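Ticket: Plernis hover tray drifting left, then dropping out
Status: Open (was Closed, reopened)
Opened by: Chibuzor Ogbonna
Assigned: Floor Van Acker
Unit: Plernis levitating tray, prototype 2, Godel coil board

13 April 2024

Tray lifts fine on start-up. Holds centre for a bit, then slides left and the whole thing drops. Not a hard drop, it sort of sags on one corner first. Load was 700 g, well under the 1000 g limit. Same with no load, just takes longer.

Tried so far:
- power off at wall, left it, back on. Same.
- swapped the power brick for the spare. Same.
- turned the base 90 degrees to see if the drift followed. It did — so it's the base, not the bench being out of level.
- re-ran the centring routine from the Hesov app. Passed. Drifted anyway.

Log shows error 31 right before each drop. Manual says 31 is "sensor mismatch, contact supplier". Very helpful.

Chibuzor
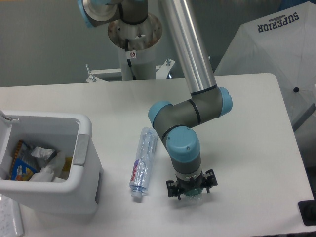
Update, Floor. Read the log. Error 31 only comes up when the left and right position sensors disagree for too long, so could be a sensor, could be the lead, could be the firmware reading it wrong. Please check which firmware is on it. Should be the December build. Don't update anything yet!

Also pls check the ribbon lead under the base plate, left side. The clip on these is rubbish and pops up when the plate goes back on.

Reply, Chibuzor. Firmware is December build, yes. Ribbon lead looked seated but I pulled it and put it back. Colour of the contacts fine, no black marks. Ran it with no load and it held all through lunch. Closing this.

Status changed to Closed.

Status changed to Open.

Chibuzor again. Spoke too soon. Drifted the minute I put the 700 g weight on. Error 31 agian. Left side every time.

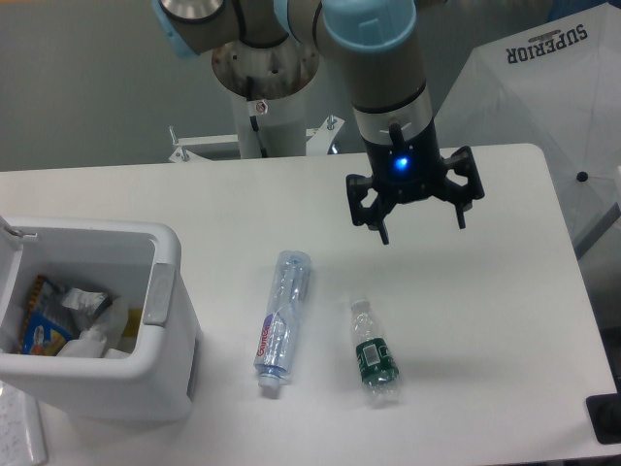
Sleiman Labs — Prototype Support

Floor. OK, swap the sensors over. Left one into the right socket, right one into left. If the drift goes to the right, it's the sensor. If it stays left it's the board or the lead. Label them first, they look identical.

Reply, Chibuzor. Swapped. Drift is now to the right. Sensor then.

Floor. Good. That's the old batch from Godel, they read low once the coil warms up. Would explain why no load takes longer, coil isn't working as hard. Have a new pair in the drawer, will send over with the afternoon run. Replace both, not just the bad one, they need to be matched. Then:
- run centring from cold
- load 700 g, leave it until the base is properly warm
- if it holds, go up to 1000 g
- save the log even if nothing happens

Chibuzor. New pair in. Centring passed. 700 g holding, no drift I can see, no 31 in the log. Haven't done 1000 g, need to borrow the big weight back from the other bench.

Floor. Fine. Leave ticket open til the 1000 g run is done. Keep the old sensors, bag them and write the ticket title on it — Godel will want them back before they credit us.

Status: Open, waiting on load test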